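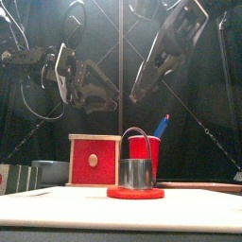 Planner picks a path, then freezes before the second arm moves

Marisol Olvera

Hi all! I'm running Witwood with two arms on one table. Each arm plans fine solo, but together the second one times out at 200 ms (every time!).

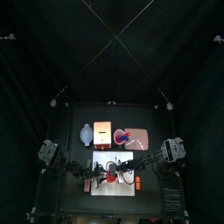 Nicanor Robles

Are you planning both arms as one group? Split them and bump the timeout to 600. Mine stopped freezing after that.

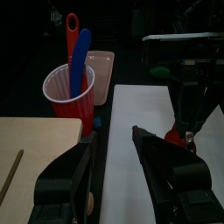
Page 2

Dindo Aquino

No idea, but mine does it too.

Uriel Valdovinos

I'd leave the timeout alone and look at your collision list.

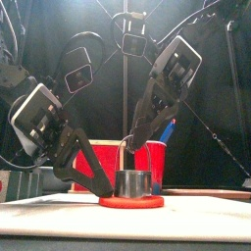
Witwood checks every allowed contact again for each arm, and that eats your budget. Something thin like the pail's wire handle, with fingertips hooked right into it, is a pain when it's a full mesh. Swap in a box for planning and allow contact for that gripper only. My planning went from 600 ms to 267.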